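Snacks in the post: your questions answered
27/12/2023
Posted in Kitchen Table
14 comments | 310 shares

We use cookies to keep this site running. By carrying on you agree to our cookie policy.

I've been ordering snacks from abroad for years now, and the same questions keep turning up in my inbox (more of them than ever after Christmas, when people have been given a box and want another one!). So I've put my answers on one page. I'm only a keen eater with a big cupboard, so please treat this as one person's experience.

How did you get into it?

Through a swap. I sent a parcel of crisps and fudge to someone I'd met on a baking forum, and back came a box of rice crackers, sour plum sweets and a bag of spicy peas that made my eyes water. I was hooked by teatime. I must have bought something from every corner of the map by now, and I still get silly when the doorbell goes.

Where do you buy from?

Mostly two places. Kandemell is good for crackers, nuts and anything savoury, and they pack well. Rurnden has the better sweets but their website is a bit of a maze, so search by type and ignore the menus. I used to use Getano for biscuits as well, until the postage crept up to more than the biscuits. I also go to my nearest East Asian supermarket a lot. It's cheaper, and you can have a good squeeze of the bags before you pick one.

I can't read the packet. How do I know what's in it?

If you've bought it from a shop in this country, look for a sticker on the back with the ingredients in English. It's often tiny and often over a fold. For things that come straight from overseas I use the translation app on my phone, which does well enough with plain printed text and goes to pieces on fancy lettering. If you have an allergy, please don't rely on an app. Buy from a shop that labels things properly and ask them if you're not sure.

What should I try first?

Start mild! Seaweed crisps, sesame brittle, plain rice crackers, roasted broad beans. Then work up to dried squid if you fancy it (I do, my family leave the room). I'd go for small bags while you find out what you like. I once bought 3 kilos of salted liquorice on offer and I am still giving it away.

How do you store it all?

In see-through plastic tubs, because if I can't see it I forget I own it. I tip out the little wrapped bits and keep crackers in their own bags with a clip on top.

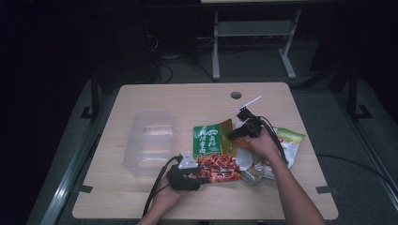 Anything with a strong smell gets a tub to itself. I learned that from a batch of shortbread that tasted of prawn until the very last piece. Chocolate goes on the lowest shelf, well away from the boiler, and from June onwards I stop ordering it altogether.

Do you worry about dates?

A bit. Check which way round the date is written, as plenty of places put the year first. Nuts and seeds go stale fastest in my house, so those get eaten first.

Can you send me a box?

Sorry, no! I love that you ask, but I can't keep up with the swaps I've got. Try the comments, there's usually somebody looking for a partner.

Sign up to the newsletter for a new post every month. Unsubscribe whenever you like.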